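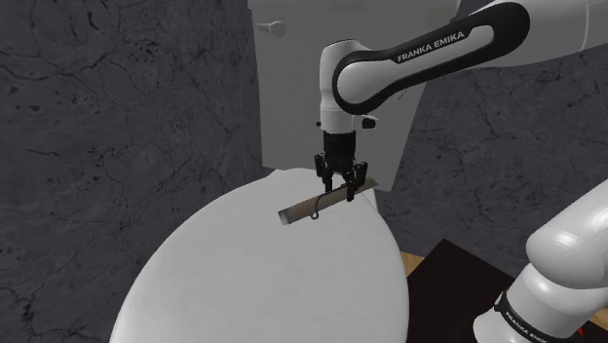 Munard Simulation Kit for School Robotics Clubs

The Munard kit is a set of lesson files, practice rooms and object models for clubs that want to teach arm control without buying an arm. Pupils work with a simulated Franka Emika arm and a two-finger gripper. Everything runs on the school's own computers.

The kit was put together by Kwadwo Amegashie and Tetteh Nutsugah for the after-school club at Wimitz, and has been offered to other schools since 2023.

What the club gets

Practice rooms with walls, floors and furniture in place
The Brikik object pack: 48 models, from plain blocks to long and awkward shapes
Camera views from beside the arm and close to the gripper
A leader's booklet and a pupil log sheet
A licence for one club, 2 leaders included

The long object task

Pupils usually meet long objects in the second half of term. A block can be picked up from almost any side. A long piece needs the gripper turned to suit it, and a finger has to go down on each side before closing. The close view is the one most pupils keep open for this.

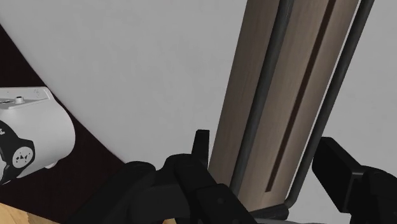

Close view: open fingers at the end of the long wooden piece.

Each attempt is saved and can be played back at the end of the session. We suggest pupils work in pairs, one driving and one filling in the log sheet, and swap after every fifth attempt. The entry level of the Tang challenge asks for 100 logged attempts per team. Failed grasps count towards the total as long as the log sheet says what went wrong.

Leaders can move the object between attempts or leave it where it lies. New teams do better if it stays put for the first session.

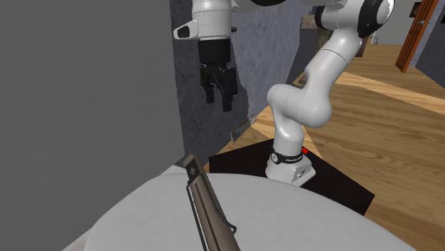
Room view, with the gripper empty and the long object on the rounded top.

Before ordering

The kit doesn't include a computer or a hand controller. A keyboard is enough for the first lessons. Files are sent by download link and should be installed by whoever looks after the school network. Club licences run from February to February and can be joined part way through the year.

Page updated 05/05/2025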